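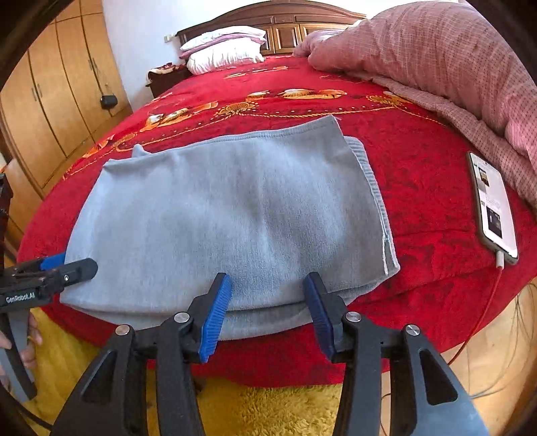

Shih-chieh Kao
Home and laundry writer, Skalside

June

Home | Laundry | Closets | Cleaning | Ask Us

How to wash fleece so it stays soft

I own way too much fleece. Pullovers, blankets, a vest I bought at the Usura outlet that I wear from the first cold morning until it's warm enough to eat outside. For years I washed all of it with the towels and wondered why everything came out feeling like an old carpet sample. So this is what I do now, and my oldest gray pullover has come back from the dead (well, mostly – the cuffs are beyond saving).

Start by sorting. Fleece goes in with fleece, or with smooth things like T-shirts. Keep towels far away! They shed lint all over, and fleece grabs every bit of it. Zip up the zippers, empty the pockets, and turn each piece inside out. If there's a food spot, dab on a little liquid detergent with your fingers and let it sit while you hunt for the rest of the load.

Run it cold, on gentle, with less detergent than you think you need. I use half a cap for a small load. Skip the fabric softener completely. It leaves a coating on the fibers, and a coated fleece goes flat and kind of greasy to the touch. If yours already feels that way, put half a cup of white vinegar in the rinse and see how it does. Mine needed two rounds.

Now drying, where I ruined the most stuff. Fleece is usually polyester and it really does not like high heat. I hang mine over the rack and it's ready by the next morning, sometimes sooner if the window's open. If you have to use the dryer, pick low or no heat and take things out while they're still a tiny bit damp. Give each one a good shake.

For pills, I use a cheap fabric shaver from Orkik and go over the garment on a flat table, very lightly, in small circles. Don't press. A soft brush afterward lifts the nap back up, and you want to do that when it's fully dry.

Folding is easy. Lay it face down, sleeves across the back, sides in to the middle, then bring the bottom up to the collar. I stop there, or fold once more for a narrow shelf. Don't squash it under a pile of jeans – I keep 6 to a stack and that's plenty.

How often? A jacket that goes over other layers can wait several wears. Blankets get done once a month at my house, more if the dog has been on them.

Next: Getting wax out of a tablecloth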